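The Great Pladarura Dish Question
Print this page | E-mail this page

Regular readers will remember that the shared kitchen at Pladarura was redone in September. We got the marble look, the tall faucet and a sink with two basins, and then spent the whole winter arguing about where a clean cup should live. The Tundov faction believes in the machine. The Marquez faction believes in air. I believe in whoever gets to the dishes before I do.
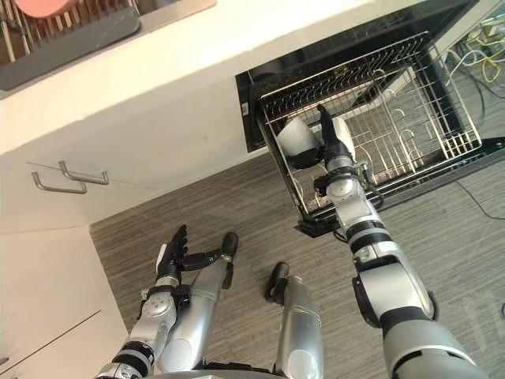
White dishes and the pulled-out dishwasher rack. There is a correct way to load one, and every household has a different one.

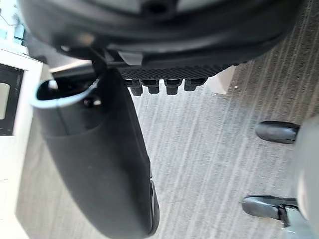
A black bag over the streaked gray carpet. Bags have their own etiquette, to be covered at length some other time.

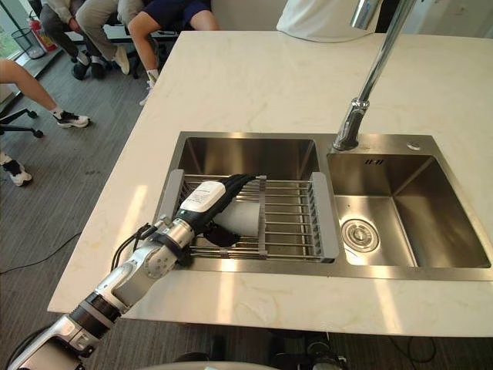
White cup, on its side, on the rods over the left basin. The upside-down school will be writing in.
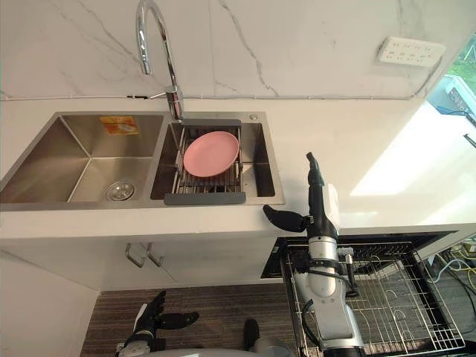

Pink plate, lying flat on the rack over the right basin. Flat! We had a whole meeting about this.

My own position has softened. I used to own a wooden rack from Jevis with slots for everything and room for nothing, and it sat on the counter for years like a small disapproving fence. The kind that stretches across the sink at least gives you the counter back — which you will promptly cover with mail.

Next up is the cutlery drawer. I have opinions about teaspoons, and over 1,000 words of them are already written.

Posted Sunday, June 12, 2022
Print this page | E-mail this page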